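News > Press releases > Community

Ferorstead sewing weekend is back, and I can't wait!
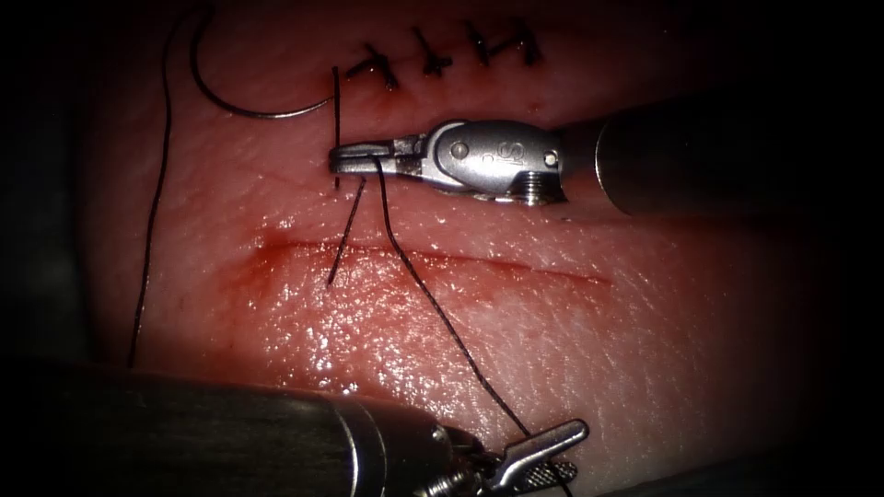 A row of four knotted stitches on pink practice tissue.

Sunday, May 12, 2019

I'm Trevor Bellamy and I run the Ferorstead Sewing Weekend, which returns to Prarberg this October (bigger hall, better tea). Last year 763 of you came through the doors and we ran out of bobbins by lunch!

We'll have 20 stalls and five beginners' classes, from hems to quilting. Radomir Kadrić is teaching hand stitching again, so book early – his class always goes first. Haltel are lending us the machines. Bring your mending, your mum, whatever you like.

Tickets go on sale at the library desk next week.

Print this page | E-mail to a friend
20 shares | 5 comments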